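This website uses cookies to improve your visit. By continuing you accept our cookie policy.

Sorting Arm for Small Parts – Final Report of the Olix Project
2019-07-06 | by the Olix student team
Print this page | E-mail this page

Our task was to build an arm which can pick small soft things from a table and put them into the correct container. We worked in the shared workshop in Graderton, where we could use a table for the whole spring term. The budget was 148 dollars, and we spent most of it on motors.

The first gripper had hard fingers, and it pushed a cloth away more often than it lifted it. We printed new fingers with a thin rubber layer. After this change the arm made 35 attempts in one evening, and 17 of them were good. This was still not enough for us, but the direction was clear.

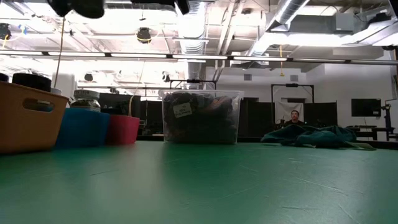

The second problem was the light. The camera program, which we named Devadiga, was adjusted in the morning and made mistakes in the evening. We wrote a short calibration step that takes five seconds and must be repeated at every start. It is a simple solution – maybe too simple – but the mistakes became rare.

Transparent containers stayed difficult until the end. The program often found the edge of the contents and not the edge of the container, so the arm came down too far inside. For the open day of the Trarora course in December we want to try a second camera from the side. The wiring plan and the list of parts are kept in the workshop folder.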